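How to check a sim-only grasping score before you believe it

Most papers on simulated pick-and-place report one success rate. I have stopped trusting that number on its own. These are the checks I ran on the Cendlow grasping policy, which was trained on 2,324 simulated episodes. You will need the checkpoint, the simulator and a free afternoon.

1. Rerun the baseline
Use the authors' scene files and change nothing. Run 50 episodes per scene. If you can't get near the reported rate here, stop and sort that out first. My first run used the wrong controller gains and told me nothing.

2. Read the success test
Open the evaluation script and find the line that decides what counts as a pick. In Cendlow, an episode passes if both fingers report contact and the object rises 2 cm at any time step. It can drop straight after and still pass. I added a one-second hold, and I'd like to see the published table redone that way.

3. Move the target toward an edge
Default layouts tend to put the target mid-counter, where the gripper has plenty of room. Write a second layout file with targets along the far edge and leave the clutter in. Mine has a potted plant, a red fruit and two spoons on the same marble block as the target. Save a render when the fingers close, and look at it. A contact flag won't tell you whether the grip looks sane.

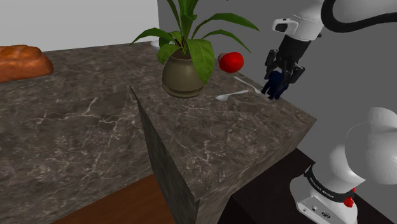
4. Vary friction and mass separately
Changing both together is common, and it hides which one breaks the policy. Sweep friction first with mass fixed, then swap.

5. Report the failures by type
Log missed, slipped and knocked over as separate columns. Keep the seeds. Over 1,000 episodes with one average at the bottom is still one average, and I can't say from that whether any of this would carry over to a real Franka arm. I haven't tested it on one.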